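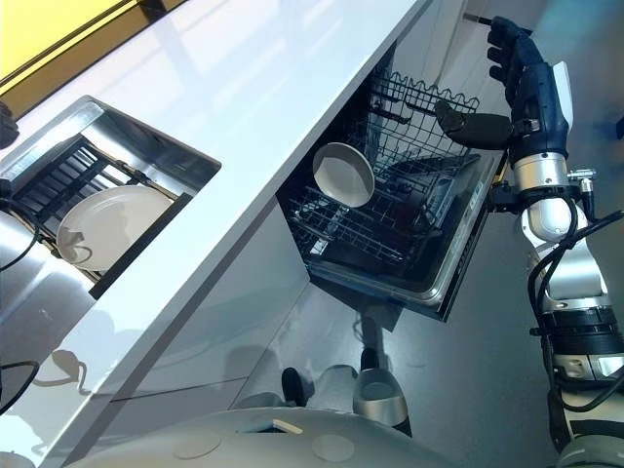
Kitchen reset night and I'm weirdly happy about it!! Counter's wiped, dishwasher's open, here we go

Game changer: the black rack sits right IN the sink, so the drips go straight down the drain. Why did I keep one on the counter until July??

Bowls go on the top rack, tipped so they don't hold a puddle (learned that one the soggy way)

Glossy white shows every fingerprint but wow, after 20 minutes with a cloth I love it all over again

Recent posts
Gullham market haul
My Feltis slippers, 6 months in
3 soups for October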